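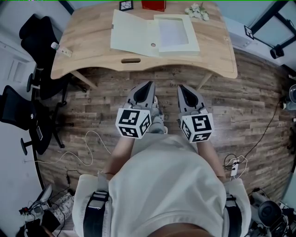

Kandton Learning Machines Club – Equipment Reviews
May 14, 2019

The Betarbridge hand-held gripper pair, after a season of daily use

Our club has been gathering examples for a learning system since February, and for most of that time we did it the slow way, steering the arm itself with a pair of joysticks. I won't say a bad word about those joysticks, which taught us a lot of patience, but after an evening with them you had sore thumbs and very little to show for it. So when the Betarbridge set came up from the Stostport group's surplus sale, we pooled our money and bought it, and I promised to write up how it went. I am sorry it has taken me this long!

The idea is simple and I like it very much. You hold one gripper in each hand and do the chore yourself, the way you would do it at home, and the learning system gets your motions to study. Each gripper has two gray fingers with black pads on the inside, and a white cube covered in square black marker patterns so the cameras can work out where your hand is and which way it is turned. There are shoulder straps too, with buckles, and I will come back to those.

Our first task is the box task. You stand at the desk, close the lid of a small box, open it again, and move it to the other side. It sounds like nothing. With joysticks, our best evening gave us 8 usable examples. With the grippers, we had 27 on the first night and 47 on the second, and nobody went home cross. People who had never touched the project before were making good examples by their third or fourth try, and I think that matters more than any number I could give you, because a learning system fed by one person's habits tends to pick up those habits and nothing else.

The pads deserve a kind word. They hold on to a cardboard lid without crushing it, and they wipe clean with a damp cloth. Thin things are harder. A sheet of paper lying flat on a desk is a misery, and we ended up dropping it from our list altogether. Small bottles and remote controls are fine once you learn to come in a little lower than feels natural.

Now for the grumbles. The cubes stick out farther than you expect, and for the first week everybody knocks them together. A good knock can shift a cube a hair, and then you need to run the calibration again, which takes patience and good light. We now do it at the start of every session whether we think we need it or not – please do the same, you will throw away far fewer examples. Watch the marker patterns too. If you turn your wrist so far that the cameras lose sight of them, the track jumps and that example is no good.

The straps are comfortable for an hour or so, less so after that. My shoulders are not young and I ask for a break every half hour. The buckles adjust easily enough, though I wish they had some sort of numbered setting, as we hand the set from person to person all evening and everyone has to start over.

The printed guide is short and a bit stiff, translated from the workshop on Szczepańska where the set was first put together. The section on lighting is excellent. The section on sorting and naming your recordings is half a page, and we had to make up our own system, which I am happy to share with any club that writes in.

We have 3 tasks finished now and a fourth started, and I reach for this set every time. If you are still on joysticks, try to borrow a pair for an evening and see how your thumbs feel afterward.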